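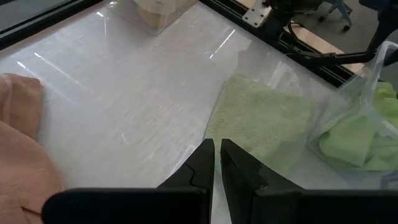
Glossy surfaces are the hardest test of a cleaning cloth, and most households fail it with a cupboard full of perfectly good cloths. The usual cause is mixing. A cloth that has degreased a stovetop goes back on the pile, is picked up the next day for the dining table, and leaves a thin film that only shows when the ceiling lights are on. On a pale gray tabletop with a marble-like streak, the smudges and faint wipe marks show across the whole shiny surface, among the bright reflections of the lamps overhead. A light green microfiber towel spread flat on the table, a peach-colored cloth bunched at one side and a lime-green one still folded in a clear bag make up a reasonable working set for a surface of this kind, provided each has one job and keeps it.

Dalva Fontes has run the finishing room at Drendico, a contract furniture cleaner in Plavstead, long enough to have strong views on this. Her department handles high-gloss tables between rental periods. Its standing instruction fits on one card: one cloth to lift, one to wash, one to dry, and no cloth moves backward in the order. Color is the control. Which color does which job matters less than writing it down, and the card is taped inside the cabinet door at eye level.

The lifting cloth goes first and goes dry. It takes off crumbs and grit, which would otherwise be dragged across the finish by the wash. Light pressure is enough. Fontes teaches new staff to work in straight overlapping passes toward one edge, with the cloth folded in quarters and turned to a clean face when the first one grays. Bunching it into a ball gives uneven pressure and hides whatever has been picked up inside the folds.

The washing cloth is damp, wrung until it no longer drips. Plain warm water deals with most of what lands on a table. Grease needs a small amount of dish soap in the water, followed by a second pass with water alone. Streaks that survive drying are very often soap that was never rinsed off, and the common response, more soap, makes them worse.

The drying cloth does the visible work. It should be laid flat and drawn slowly over the surface – a habit from car detailing that transfers well to tables. Dragging keeps the whole face of the towel in contact and avoids the small arcs that a scrubbing hand leaves behind. Anything still visible after that is buffed out with a dry corner.

Yaw Gyamfi, who buys textiles for the same firm, is more interested in what happens between uses. His stock stands at 319 cloths, logged by color and month of issue, and a cloth is retired to floor work when it stops gripping a dry fingertip. Fabric softener is the main thing that ends a microfiber cloth early. It coats the fibers, and a coated cloth pushes water around. Cotton in the same load is the next problem, as microfiber collects its lint and then releases it on the first dark surface it meets. Gyamfi washes at 40 degrees Celsius with a plain liquid detergent, without softener, and hangs everything to dry.

New cloths get one wash before use. Some shed color or loose fiber at first, and a gloss surface is a poor place to find that out. Until then they stay in their bags, a rule Gyamfi enforces for spares as well. An open shelf in a kitchen collects airborne grease, and a cloth stored there is already slightly dirty when it is needed. The bag must be dry inside, and so must the cloth. A damp one sealed in plastic will smell within 2 days and seldom recovers fully.

Checking is done by light. Crouch until a lamp or window is reflected in the tabletop, then move sideways so the reflection travels over the whole surface. Smears show as a dull border around the highlight. Fontes makes this check twice, once from each end of the table, and marks any area that needs a second pass by setting a folded dry cloth beside it.

For a home with one glossy table, six cloths in three colors cover a week of daily wiping. Keep the drying pair apart from the others in the laundry as well as in the cupboard.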